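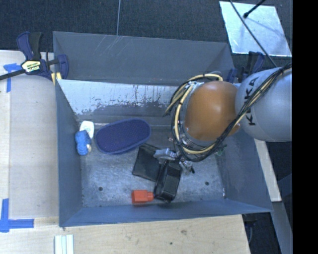 4.3 Emptying and cleaning the sorting bin

Empty the bin at the end of each shift and before any change of product group. Small soft goods, pouches and cases may be left in the bin between batches, but not overnight.

1. Set the station to HOLD and wait for the amber light.

2. Take out the remaining items by hand. Put them in a Bemico tote, one layer deep. Do not tip the bin to empty it.

3. Check the inside corners. Flat items can lie close against the walls and are easy to miss, dark ones most of all.

4. Wipe the floor and walls with a damp cloth and the Londholm cleaner, diluted 1 to 10. Work from the top of each wall down.

5. Clear the holes in the bin floor with the plastic pick. Do not use a screwdriver.

6. Dry the bin completely before refilling.

NOTE: Scratches, scuffs and cloudy patches on the metal are normal wear and do not affect use. Rust spots should be rubbed down with a fine pad – never steel wool – and entered in the bin log.

CAUTION: Bin edges can be sharp. Wear cut-resistant gloves for steps 2 to 5.

7. Refill to no more than 19 items. Spread them over the floor so that stacks do not form.

Replace the bin after some 3,000 batches, or sooner if a wall is dented inward. Order part 487 from Fondamer. Questions about the bin log go to Leonora Samonte at the Pangilinan site.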